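Grandma's barley soup, or something near it

I have been promising to write up the barley soup since the clocks were last fiddled with, and three of you have now emailed to ask where it's got to, so I'd better get on with it. The delay is my own fault. I wanted to get it right first, and getting it right meant ringing my uncle Wojciech, and ringing my uncle Wojciech is never a short job. You ask him how much marjoram and you hear about the winter the well froze, his knee, the price of a second-hand trailer and what he thinks of the new priest, and only then, when you've got your coat half on, do you find out it's two teaspoons.

The soup is krupnik. If you grew up in a Polish house you'll know it, and you'll also know that your family's version is the proper one and everybody else's is a bit odd. Ours has no cream and plenty of carrot. My mother's cousin puts chicken hearts in hers, and I'll say no more than that I've eaten it twice and been polite both times.

We lived in the flat above Tomaszewski the butcher until I was nine, and my grandmother would go down in her slippers and come back up with a parcel of ribs and all the news. She cooked by ear. She really did stand with her head on one side, listening to the pot, and if it was bubbling too loudly for her liking she'd tut and turn it down. I have tried listening to mine. It sounds like soup. But I do think she was on to something, as the times I've let it boil hard the broth has gone cloudy and the barley has burst, and the times I've kept it at a lazy sort of blip it's been lovely.

Let me tell you what goes in. A pound or so of smoked ribs, or a ham hock if that's what you can get (our village shop in Nustcombe has neither, but the man with the van comes round and he's usually got hocks). Two big carrots, a parsnip, half a celeriac, a leek and an onion. A good handful of pearl barley, and then another handful if you've got people coming. Four potatoes of the waxy kind. Three bay leaves, five allspice berries, some dried mushrooms if there are any in the jar, and the two teaspoons of marjoram that cost me an hour on the telephone. Dill at the end, far more than you'd think.

The ribs go in cold water and come up slowly, with the bay and the allspice and the onion cut in half. I like to blacken the cut side of the onion first in a dry pan, and I'm told this makes the broth golden. Skim off the grey stuff. Leave it for an hour and a half and go and do something else. I generally do the ironing, or say I'm going to.
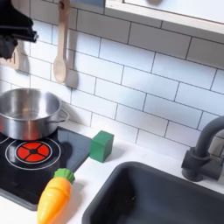 Do you need to soak the barley first?
Pearl barley will cook perfectly well without soaking, but give it a good rinse in a sieve until the water stops looking milky, and allow it forty minutes or so in the pot.

Where was I? The vegetables. Cut them small, smaller than you'd bother to for a stew. My friend Linnea, who had never had it before she came to stay with us, cut hers into great logs, and it was still a very nice soup but you couldn't get a bit of everything on the spoon. Take the meat out, let it cool enough to handle, pull it off the bones and put it back. The barley and the mushrooms go in then, and the root vegetables with the leek twenty minutes later. The potatoes go in last, with the marjoram, rubbed between your palms so that the whole kitchen smells of it.

I should say that Linnea was the one who put a spoonful of mustard in her bowl, and I was all ready to be scandalised and then I tried it. Don't tell Wojciech.

Salt is the thing to be careful with. Smoked ribs vary so much. I once made a batch for 14 people, for the supper after my father's birthday walk, and salted it at the start out of habit, and by the time it had cooked down we were all drinking water like camels. I peeled a whole potato into it, having read somewhere that this draws the salt out. It did nothing at all except give us one more potato. In the end I boiled up more barley in plain water and tipped the lot in, and there was so much soup by then that Taner next door was having it for his lunch for most of the week. He returned the tub with stuffed peppers in it, so I can't say I lost by it.

It thickens as it stands. The next day it will be nearly a porridge and want loosening with a splash of water, and I'd argue that's when it is at its best. It freezes too, though the potatoes go a bit woolly, so if I know I'm making it for the freezer I leave them out and boil a few fresh when I want it.

As for bread, rye if you have it. I've been baking one with caraway that comes out well about two times in three, and I'll write that up when I've worked out what goes wrong with the third. Przemysław says it's my oven. I say it's the flour, and we have left it there for now.

One last thing, for Margaret's sake and anybody else who doesn't eat meat: it can be done with mushrooms alone. Use twice as many of the dried ones, soak them, keep the soaking water, and fry the vegetables in plenty of butter before anything else goes in. It's darker and earthier and my grandmother made it that way on Christmas Eve. I'll be doing a pot of it in November as a sort of rehearsal, and if I remember to write down the amounts I'll put them up.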